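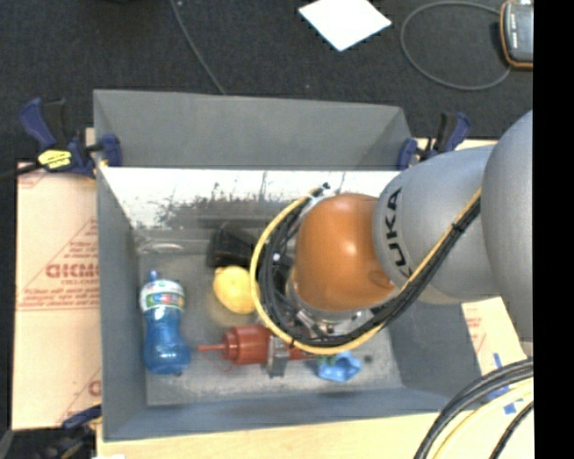 *Bras KUKA au-dessus d'un bac gris.*

## Visite de l'atelier Orora, site de Plelley

Visite effectuée le vendredi 16 juillet, conduite par Neusa Falcão. Objet : chauffe-eau et protection contre l'entartrage.

Le banc d'endurance fait circuler une eau dure dans des ballons de 100 litres. Les résistances sont déposées après 507 cycles de chauffe, puis pesées. Fabian Wieser a présenté deux séries, l'une à anode magnésium, l'autre à anode à courant imposé. Les résultats de la seconde série sont attendus en mars.

Points relevés pour l'entretien domestique :

- groupe de sécurité à manœuvrer une fois par mois ;
- consigne réglée entre 55 et 60 °C ;
- vidange complète avant toute dépose de la bride, alimentation coupée au tableau ;
- joint de bride remplacé à chaque ouverture.

Cleiton Quintana déconseille le grattage de la cuve émaillée. Le tartre se retire à la main, au fond, sans outil métallique.

La question du réducteur de pression est restée ouverte. Orora le prescrit au-delà de 5 bar, le guide Kerkley donne un seuil plus bas. Documentation demandée à Vanderleia Guimarães, réf. 266.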